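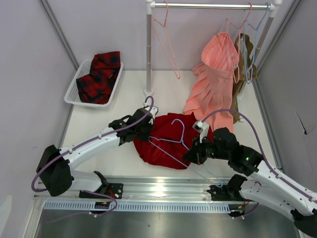 Areeba Afridi

Dadham Parish Recipes: data card

Last updated 16 Apr 2018

This dataset holds 1389 handwritten household recipes, typed up from notebooks and loose cards lent by families in Dadham and Skodham. Most are for baking and preserves. There are 373 recipes with a year written on them. The rest have no date and we did not guess one.

Files

recipes.csv has one row per recipe, with title, ingredients, method, notebook number and page.
notebooks.csv has one row for each of the 48 notebooks, with the village and the condition of the binding.
units.csv lists old measures such as gill, peck and teacup, with the metric value we used.

How it was typed

Bart Desmet and Parveen Kiani did the typing. Spelling was kept as written, including mistakes. Words that could not be read are marked [?]. Oven settings like "slow" or "quick" were left alone. Crossed-out lines are kept in the method column between double slashes.
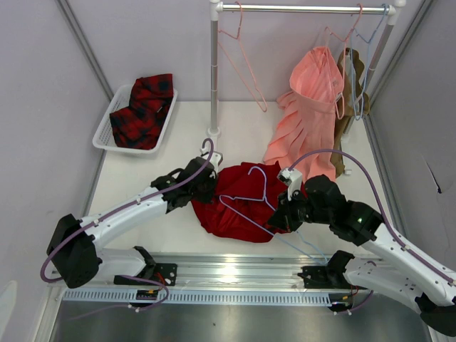 Can I match a recipe to the page it came from?

Use the notebook and page columns together. Page numbers start again at 1 in every notebook, and loose cards are numbered in the order they were handed in.

Known problems

Notebook 31 has two recipes for quince cheese with the same title. They are different recipes and should not be merged.
Fractions are stored as text (1/2, 3/4), so the quantities will not sort properly.
Some Skodham rows have the village name in the notes column instead of its own column. This will be fixed in the November release.

Corrections can be sent to Zlata Dovhaniuk with the notebook and page number.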